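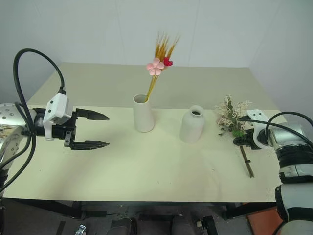 Two white vases, one with dried wheat.

Jun 20, 2024

Hygrometer in the back room read high again before breakfast. Emptied the dehumidifier tank and reset the target 5 points lower. The unit is a Rivell, bought secondhand in Brukstead, and the fan bearing is getting louder. I will replace it in September when the load drops.

Walked the lower strip at Jorthorpe after lunch. The wheat is still green at the nodes and the heads are soft — too early to cut for drying. Grain at the milk stage shrivels on the stem and the color goes dull. I want it a little past that, with the straw turning from the top down.

Test bundles from last year weighed in at 627 grams for the set, a loss of two grams over the winter, within the error of the kitchen scale. So they were fully dry when I stored them. Good to know, and one less thing to check.

Ordered rubber bands, a box of 1,000. String slackens as the stems shrink and I lost several bunches to the floor that way.

Mollel seed list came in the mail. Read half of it. Their bearded variety is out of stock, so I will save my own.

Rain after supper. Closed the vents.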